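Robots in the Laundry: How Work Changes

A commercial laundry washes cloth for hotels, clinics and restaurants. The Melis laundry in Bivumcombe handles up to 390 pounds of it in an hour. Washing and drying have been done by machine for a long time. Folding was done by hand.

Folding is hard to automate. A metal part keeps its shape when it is picked up, but cloth bends, slides and bunches. The robot has to find an edge, grip it and move it without dropping the rest. 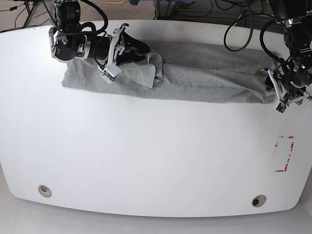
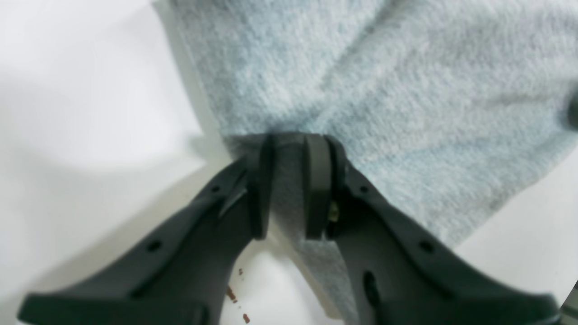 Robot grippers holding cloth at a white table.

A gripper is the part of a robot that does the job of a hand. If it squeezes too lightly, the cloth slips. If it pulls too hard, the fold goes crooked. Engineers call the cloth a "deformable object," meaning an object that changes shape when it is handled.

What happens to the workers?

Elżbieta Kubiak folded towels at Melis for 11 years. Her job is now called cell operator. A cell is the area where a robot works. She loads the cloth, checks the finished stacks and stops the robot when a piece is caught. She lifts less than before and reads a screen more. She also had to take a training course, with a test at the end.

Eugeniusz Nowicki still folds by hand. Fitted sheets and torn items go to him. He is faster than the robot at both.

Some changes are less welcome. The laundry now needs 2 fewer people on the evening shift. Those workers moved to sorting, and one of them, Silvia Ďurica, says she liked folding better.

Words to know

Automation: using machines to do work that people did before.
Shift: the hours a group of people works.
Operator: a person who runs a machine.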